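Workshop tips: recording good examples for a two-arm sorting table

Last updated 3 June 2019

I keep this page for people who come to the Flomia workshop and sit down at the sorting table for the first time. It is also for those who build such a table at home and write to me that their arm "learns nothing". Most times the arm is fine and the examples are poor. Please take what is useful for you. My English is not perfect, but I checked the important words.

Before you record

Tighten the base plates. Do this every morning, also when you did it the evening before. A small play in the base becomes a big play at the fingers, and then all the examples of that day show the fingers in a slightly wrong place.

Wipe the table with a dry cloth. No spray, it leaves a film and the bricks begin to slide.

Look at the cables through the full movement of the arm, not only in the rest position. Move each arm slowly to the farthest corner of the tray and back. If the cable pulls, give it more length at the shoulder and fix it again with a clip. I lost one whole day of work in December to a cable which was two fingers too short.

Choose the light and keep it. Close the blind, switch on the lamp, and leave both alone until you finish. If you must open the blind, start a new folder and write in the notes that the light is different.

Setting out the bricks

One colour for each compartment of the tray is the rule we use for the first task. Decide which colour goes where, write it on paper, and put the paper where the operator sees it. In the Setia folders we changed the order in the middle without telling each other, and the system learned to put red and green anywhere it liked. It took 30 new examples only to see that we had a mistake, and many more to repair it.

Do not lay the bricks in nice rows. A person who tidies will always do this without thinking. Throw them gently from the hand and leave them as they fall, on the side, on the studs, one leaning against the other. The arm must see the difficult positions too. 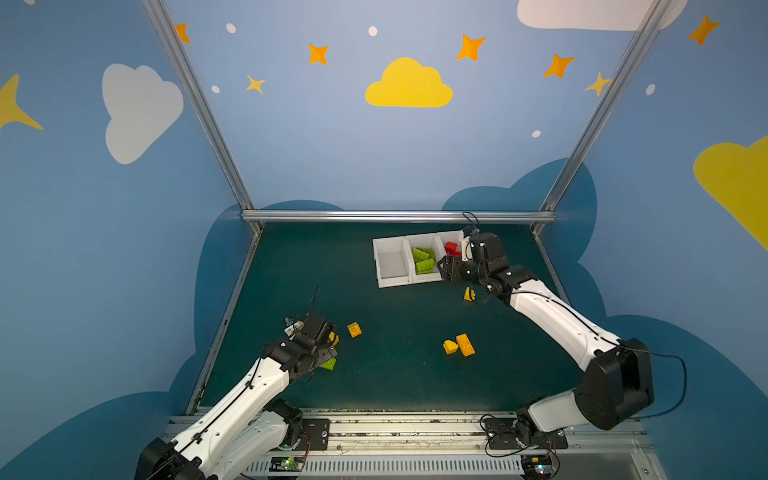

Both arms at work on the sorting task, yellow bricks still on the table.

Keep some bricks near the tray and some far from it. If all of them are near, the arm learns a short lazy movement and it is lost when a brick lies at the front rail.

Mix the shapes. Square ones are easy to grip. The small wedge shapes are not, the fingers slip up the slope and the brick jumps away. Put at least one wedge in every second round.

Start some rounds with bricks already in the tray. A system which has only seen an empty tray is confused when the first compartment gets full.

Moving the arms

Go slower than you want, but do not stop in the air. Beginners move fast, then wait and think, then move fast again. The system copies the waiting also. I tell new people to plan the whole movement with the eyes first, and then to do it in one go.

Come to the brick from above and close the fingers across the short side. When the brick lies on an edge, turn the wrist before you go down. If you turn it while you are low, you push the neighbour brick away.

When you miss, do not cancel at once. Open, lift a little, try again, and keep this example. A good correction teaches more than a clean grip, and for a long time I did not believe it. After 3 misses stop and put the round into the folder for failed ones.

Use both hands. Nearly everybody has a favourite side, and in the files one arm does all the work while the other is parked. For the Zirkent set we made a simple plan: left arm begins one round, right arm begins the next.
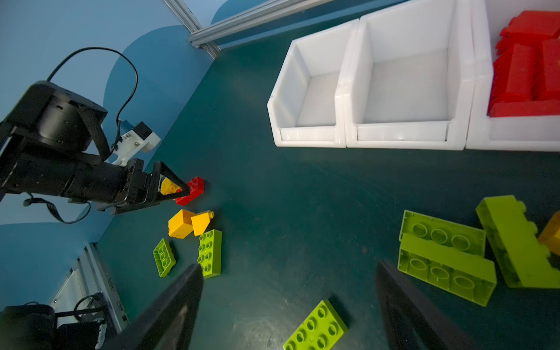 Never let both arms reach for the same brick. If you see it coming, take back the arm which is farther away and let the other finish. It looks slow and a little bit too polite, but the fingers stay straight. New fingers for our grippers come by post and the post takes its time.

Be careful with the straps and cables when one arm passes over the other. Pass behind, close to the back wall, or wait. Waiting is allowed if it has a reason that the cameras can see.

Try also the bigger blocks when the small ones go well. They need a wider opening, and you learn quickly if your fingers open the same on both sides. Take them out again before you go back to the small set, or put them in a separate folder from the start.

Keeping the files in order

Write the name of the operator, the task and the light in the notes while you remember it. In the evening you will not remember it.

Watch every tenth example the same day, on the big screen and from all cameras. A finger print on the small wrist camera can not be noticed while you work. Clean this lens with the soft cloth from the drawer, not with your sleeve.

Do not delete bad rounds. Move them. We have 800 examples in the Flanagan folder and the failed ones are still there beside it, and they were useful 2 times already when somebody asked why a grip goes wrong.

Stop when you are tired. The last round of a long day is often one that I move to the other folder the next morning.

At the end of the day

Park both arms low, over the table and not over the tray. Switch off the motors only when the arms rest on something soft - without power they fall, and the gripper hits first.

Put the bricks back in their box by hand. Look under the rail and behind the tray for the small ones. Brush the front rail, the dust there goes into the screws.

Copy the day's folder to the second disk before you switch off the computer.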